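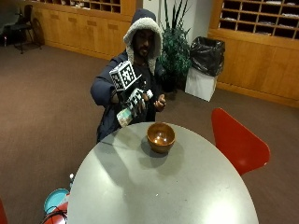

How old is clothing? I will try to answer in a short thread, because I am reading for a talk in Cledbridge in June and I have too many notes. Cloth and leather rot, so we almost never find them from the deep past. Bones last, stone lasts, a coat does not. A warm navy coat with thick fleece inside the hood, as in my photo, would be gone from most soils long before an archaeologist came. So we must ask somebody else, and the somebody is a louse.

People have head lice and also body lice. The head louse lives in the hair. The body louse feeds on the skin but lives in the clothes and puts its eggs there. Without clothes it has no home.

The two are very close relatives. If we can say when the body louse separated from the head louse, we have a latest date for the time when people wore clothes regularly. The clothes may be older, of course. The louse could have needed a long time to notice them.

The dating works with a molecular clock. You compare the same piece of DNA in different lice and count the changes. More changes, more time. Then you need a known point to set the clock, and many people use the split between the human louse and the chimpanzee louse.

The different studies do not agree well. Some put the clothing louse near the time when our ancestors spread out of Africa, others put it much earlier. I prefer the earlier ones, but the error bars are wide and I would not bet my house on it.

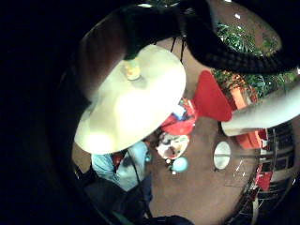
One reply asks why we don't simply use bone needles, if we want to know about clothes. A fair question. Needles tell us about sewing, and sewing is late. You can wear a hide for a very long time with no needle at all, only a scraper and some kind of tie.

At Ustell we have 22 scrapers from the lower layer and no needle. The upper layer has 2 needles, both broken at the eye. I would still say that people in the lower layer had something on their shoulders – the winters there were hard.

Another kind of proof is old lice themselves. The Khondokar collection has 11 combs with lice between the teeth. The oldest comb is a little more than 1,000 years old, so it is far too young for my question. But it is useful for checking the speed of the clock.

The lice from the comb we call Eka gave the best DNA. All of them are head lice, as you would expect from a comb. I hoped for one lost body louse, and we did not get it.

One warning if you read about this. Head and body lice can breed together in the laboratory, and some researchers think body lice appeared more than once from head lice. If they are right, the "first" split is harder to find and the date for clothing becomes softer.

I will put the reading list in the next post when I have checked the page numbers.

Home Explore Notifications Messages Lists Profile More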